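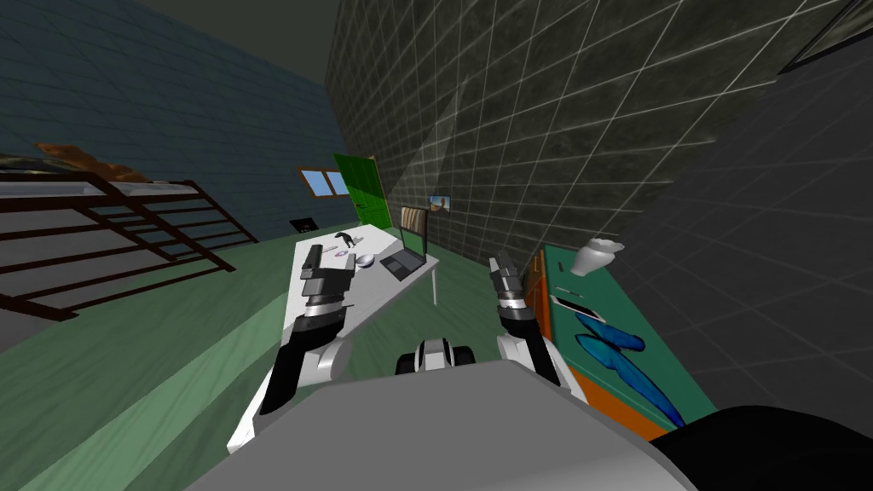
Bjarke Mogensen asked whether the Olter cleaner can be used on a wall of polished stone tile without dulling the surface. It can, provided the product is diluted as directed and the wall is rinsed with clean water. His question is among those received most often by the Gusmont service desk, and the guidance on this page has been extended to answer it in full.

Olter Neutral Stone and Grout Cleaner

Olter is a concentrated, pH-neutral cleaner for interior tile, natural stone and cement grout. It is intended for routine care in homes, offices, hotels and public buildings. The product contains no acid, bleach or wax and leaves no coating on the surface. It is supplied by Gusmont in a bottle of 800 ml and in a refill pouch of 520 ml.

The concentrate is pale yellow and has a light scent. An unscented version is available to institutional customers on request.

Suitable surfaces

Olter may be used on marble, limestone, slate, granite, terrazzo, glazed ceramic and porcelain. It may also be used on painted skirting and on sealed cork, although a small area should be tested first. It is not intended for unsealed wood, wallpaper or bare aluminum.

Marble and limestone are sensitive to acid. Vinegar, lemon-based cleaners and most descalers will etch a polished face, and the resulting marks cannot be washed away. Where etching is already present, the surface must be repolished by a stone contractor before regular care begins. 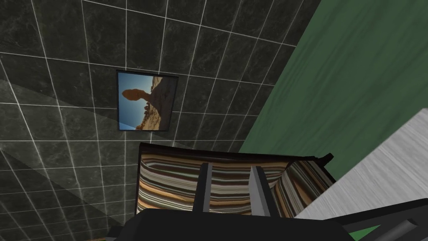 Reading time: 5 minutes

Directions for walls

Dust the wall with a dry microfiber cloth, working from top to bottom. Take down framed pictures and cover electrical outlets. Add two capfuls of concentrate to a bucket of lukewarm water. Stronger solutions do not clean better and may leave streaks on dark stone.

Apply the solution with a well-wrung cloth or flat mop, starting at the base of the wall and moving upward. Leave it for 5 minutes and do not allow it to dry. Rinse with clean water from the top down, then dry with a soft cloth. On polished tile, drying by hand is recommended in all cases – hard water will otherwise leave spots.

Directions for grout

Light-colored grout shows soil sooner than the tile beside it. Apply the diluted solution along the joints with a soft nylon brush and work in short strokes. Wire brushes and abrasive pads must not be used. Rinse and repeat if required.

Grout that remains stained after a second treatment has usually lost its sealer. In such cases Gusmont recommends Devix Joint Sealer, which is sold separately and should be applied only when the joints are fully dry. Devix is not suitable for silicone joints in corners or around fixtures.

Storage and safety

Store upright in the original container, away from frost and out of the reach of children. Do not mix with other cleaning products. In case of contact with the eyes, rinse with plenty of water and seek medical advice if irritation continues. The safety data sheet is available from the service desk in English and Danish.

Unopened bottles keep for 2 years. The lot number is printed on the shoulder of the bottle and should be quoted in any correspondence.

Ordering

Orders are shipped from the Brøndum warehouse on business days. Institutional customers with an account may order by the case, and mixed cases of Olter and Devix are accepted. Opened containers cannot be returned.

The former one-liter bottle was withdrawn in November. Dosing caps from that bottle do not fit the current one – replacement caps may be requested from the service desk at no charge.

Page last revised: Monday, February 24, 2020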